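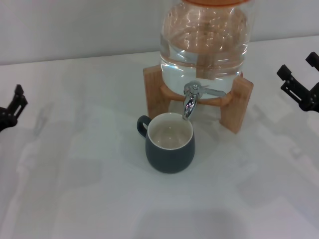

Kirsten Sveinbjörnsson

3 min read

Minutes of the September meeting of the board, Lestavau Animal Sanctuary

The meeting was called to order at 6:30 p.m. A quorum was present. The minutes of the previous meeting were approved as circulated.

Intake. The director reported 288 animals in residence. Two donkeys, Conero and Fogh, have completed quarantine and will join the lower pasture herd. Requests to take in further equines are deferred until the winter hay contract is signed.

Veterinary account. The balance owed to the clinic stands at $3,862. A motion to pay it in full from the general fund was seconded and carried, with two members abstaining.

Fencing. The east line along Soder Road was discussed. Members differed on whether to replace the posts or only the wire. The director was asked to obtain a written estimate for each and to send both to members before the next meeting.

Visitor hours. It was agreed that the goat barn will close to the public at 4 p.m. through the winter. Feeding tours are unchanged.

Other business. A letter from a neighbor concerning the rooster was read and placed on file. The director will reply.

The meeting was adjourned at 7:50 p.m.

Comments

Marsh Road Reader: Will the goats still be out on the hill in the morning? My kids ask every week.

dlp: Glad the vet bill is being paid. Please replace the posts too, the ones by the gate lean badly.

Hannah: Welcome to the herd, Conero and Fogh!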